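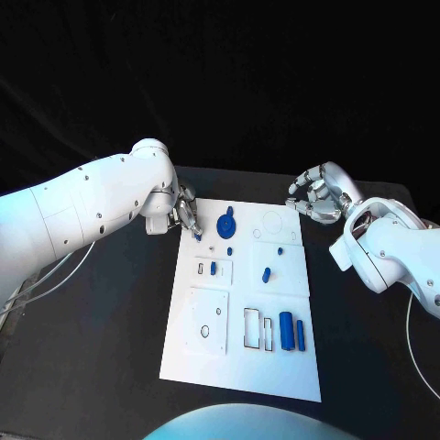 Since December I have a new small hobby for the evenings, and it is the assembly board. You get a white board with outlines on it, and for every outline there is a part which belongs to it. I bought my first one in a shop in Vavdale, for 29 pounds, and I thought it would be finished in one evening. It was not. The small pegs took me up to 4 evenings, because I pushed them in at an angle and had to begin again.

What I have learnt is to put the board on a dark table. Mine at home is pale pine and I was always losing the edge of the white sheet with my eyes. On dark grey everything is easier to find, and blue parts are the easiest of all. I also leave the board a little turned towards me - I don't know why this helps, but it does.

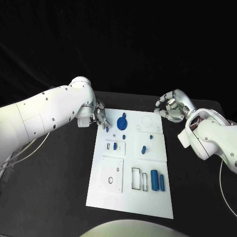
Under my last post a reader from Stodden wrote that I should place the round parts first and keep the pegs for the end, as a peg already standing is always in the way of the sleeve. I tried it yesterday at eight in the evening and knocked over only one.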